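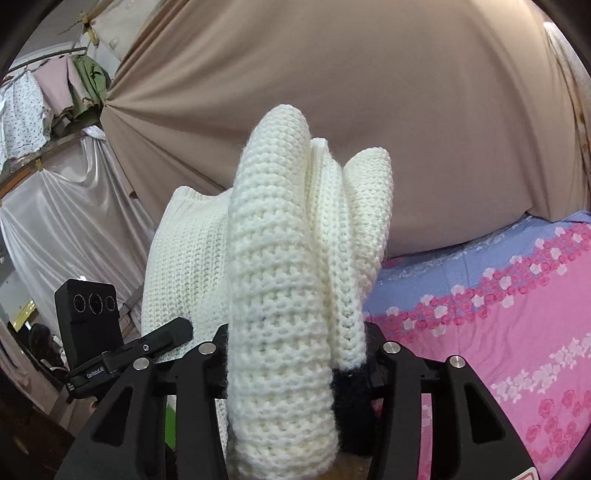 White rib-knit sweater, folded, with a black fuzzy fabric beside it.

Start intervals are the wrong place to save time

30 June 2022

The draft calendar for next season's cross-country league proposes cutting the start interval in individual races from 30 seconds to 15. The argument is broadcast length. A field of 80 skiers leaving every 30 seconds takes 40 minutes to clear the gate, and the organizers at Skustura and Olico want that number halved. I think the change should be rejected, and I think the case against it can be made without any appeal to tradition.

An interval start exists to isolate the skier. Each athlete races the clock on a course that is, as nearly as conditions allow, the same course everyone else gets. Shorten the interval and that isolation fails sooner. With a 30-second gap, a skier who is two percent faster than the one ahead needs 25 minutes of racing to close it. With a 15-second gap the same skier closes in half that time. On the 10-kilometer loop at Cabral, where the better times run a little over 25 minutes, the first case produces contact near the finish and the second produces contact at the midpoint.

Contact matters on account of drafting. A skier tucked behind another on a flat or gently falling section spends less effort for the same speed, and the benefit is largest in exactly the terrain that Cabral and Undier have most of. Undier has a valley section of 2000 meters with almost no climbing. A skier who arrives there with someone to follow has an advantage over a skier who arrives alone, and which of them gets it depends on the start list.

The draft answers this with a rule requiring passed skiers to drop back. Rules of that type are hard to enforce. Undier had four course officials last winter, none of them stationed in the valley. A gap that has to be judged by eye, at speed, from the side of the track, will be judged inconsistently, and a penalty issued on that basis will be protested. The league would be trading 20 minutes of start time for an unknown amount of jury time after the race.

There is also the matter of the track itself. Passing in classic technique requires one skier to leave the groomed groove. Where two pairs of tracks are set, this costs little. Undier sets two pairs on the flats and one on the upper climb, and the climb is narrow enough that a second pair cannot be added without moving the fence line. More passing there means more skiers stepping into soft snow at the worst point on the course. Late starters would meet the most traffic.

Supporters of the change point out that sprint qualifying already runs on 15-second intervals with few complaints. This is true, but a sprint course takes three or four minutes. The catch described above does not have time to develop. What works over that distance is weak evidence for what will work over 10 kilometers.

If the broadcast must be shorter, the field can be made smaller. The league issued 377 individual licenses last season and applies no points minimum for entry to distance races. A modest minimum, published in October before entries open, would bring most fields down to some 60 skiers and clear the gate in 30 minutes. Skiers below the line would still have the regional races, which have room for them.

That option recovers half of the time the organizers are asking for and leaves the format alone. It would be unpopular with clubs that enter large squads, and they should be heard before the vote. Their objection concerns who gets to start. The 15-second interval affects the result of everyone who does.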